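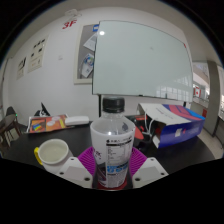
Bottled water and a mug on the table in the third-floor meeting room.

Drinks and Tables: Frequently Asked Questions

Is the bottled water free?
Yes. Room bookings at Stillside include one bottle per person. If your group wants more, add them to the booking form at least a day ahead.

Can I bring my own mug?
Yes. Mugs left overnight go on the shelf by the sink, and anything still there at the end of September gets donated.

Where do I find the nutrition information?
It is printed on the label of each bottle. The type is small, so ask the front desk for a large-print copy if you need one.

Can bottles stand directly on the table?
Yes, with the cap on. Open cups should be kept away from printed material and laptops. Wipe up spills right away — cloths are in the drawer under the coffee maker.

Which floor am I on?
Look for the red sign high on the wall. 3F is the third floor. The Salgado room is one flight down and has its own water supply, so please don't carry bottles between the two.

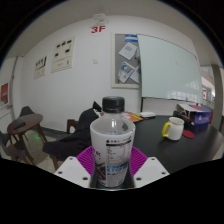 The whiteboard stays in the room between bookings. You can move it on its stand, but put it back when you finish. Markers are at the front desk.

May I pin something to the bulletin board?
Yes, one sheet per group. Notices come down after 10 days. Please don't pin over someone else's paper.

What do I do with empty bottles?
Empty them in the sink, put the caps back on and drop them in the recycling bin by the elevator. Half-full bottles should not go in the bin — they leak.

Who do I tell when the water runs out?
Call the front desk at extension 376. Restocking is done in the morning, before the first booking.

Page last updated Mar 29, 2018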